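Home News Features Reviews Nostalgia Your Letters Contact

Review: the Tullent photo scanning service

Will posting your family snaps to strangers bring the past back to life? Mirta Lagos sent off a shoebox and kept her expectations low.

I have 381 loose photographs in my house. I know the figure because Tullent charges by the print and makes you fill in a form before it will take your money. They came to me from my aunt Delia Troncoso, who never met an album she liked, and they had been living under the stairs with the Christmas lights.

Tullent promises to scan the lot, tidy up the fading, sort everything by decade and send it back with a memory stick and what the leaflet calls a "story book". The leaflet is very keen on stories. It has a grandmother on the front wiping her eye, and I took against it straight away.

Still, the alternative was doing it myself on a flatbed scanner, and I have tried that. You get through one envelope, you find a picture of someone's caravan, you ring your sister about the caravan and the evening is gone.

The standard service costs £106 for up to 400 prints. That sounded fair until I got to the extras. Writing on the back of a photo is not scanned unless you pay another £17, and for me the writing on the back is half the point. Delia wrote on everything. "Alorness, cold, Soledad sulking" tells you far more than the front does, where you can just about make out a girl and a sea wall. I paid up, grumbling.

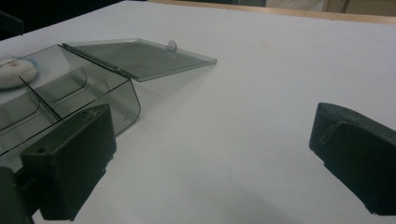
Packing was my first real complaint. The instructions ask for prints in bundles by size, with paper bands and no rubber, and then say that any rough order you already have "may not be preserved". So you can spend a whole Thursday evening putting 1960s Flernusmont in front of 1970s Flernusmont, as I did, and they may shuffle it anyway. I rang to ask. A polite woman called Jurgita Pētersons told me that most people's order survives if each bundle has a label. Why the leaflet can't say so I don't know.

The parcel went off by tracked post and then there was silence. The website shows a little bar that moves from "Arrived" to "In the studio" to "On its way home", and mine sat at "In the studio" for so long that I began to rehearse what I would say to the family. They quote three weeks. It was nearer five. No email, no apology, and the bar jumped straight to the end one morning after the prints had already been handed to my neighbour.

Now the good part, and I'll admit there is one. The scans themselves are sharp. I had expected the soft, smeary look you get from the machines in chemists, and I didn't get it. There is a wedding group outside the Núñez bakery, all orange with age, and in the new version you can read the prices in the window. My cousin Domingo Escobar picked out his own father at the back, which he had never managed from the print. He has asked for a copy, and so has everybody else.

The colour correction is another matter. It's done by software and it has no taste. Anything taken indoors has been pulled towards blue, so that a whole run of birthday teas seems to be happening in a dentist's. Two beach pictures have skies I don't believe in. You can ask for the uncorrected files, at no charge, but you have to know to ask, and they arrive under different names so you can't match them up without opening every one.

Sorting by decade was the biggest let-down. It appears to go by the style of the print border. Delia went on using an ancient camera long after everyone else had moved on, and as a result Soledad Cabral turns up in the 1960s folder as a grown woman and in the 1970s folder as a toddler. She thought this was very funny. I had paid for it.
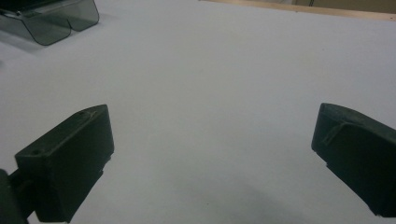 Clear a good big table before you start sorting.

As for the story book, save your money if they ever make it optional. Mine has 24 pages, chosen by the computer, and it chose the caravan twice. The captions are left blank for you to fill in. The paper is nice enough.

Would I use them again? For a wedding album or one good box of slides, possibly. For a muddle like mine I would do the sorting first, label each bundle in pencil, pay for the backs, turn down anything with the word "story" in it and ask for the uncorrected files at the time of ordering. I would also get a second quote from a local shop. Ours does it by the hundred, and you can walk in and shout.

All the prints came home, and none were bent. Delia's handwriting came out beautifully, even the rude bits.

Scan quality: very good
Colour: poor indoors, fair outside
Sorting: poor
Value: fair, less so once you add the extras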